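4. Setting Out the Work Surface

1. Lay the Veloso board flat in the center of the table, long edge toward you.
2. Wipe it with a dry cloth.
3. Place the containers along the back edge, at least 5 inches behind the board.

CAUTION: The board supports up to 40 pounds. Do not lean on it.
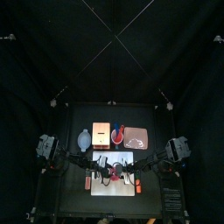 Containers can go in any order, but keep the middle of the board clear for the piece you are working on. Tall items such as a cup of utensils belong at the back, next to the wooden box – a flat tray can sit at the end of the row.

NOTE: For a replacement board, order part 209.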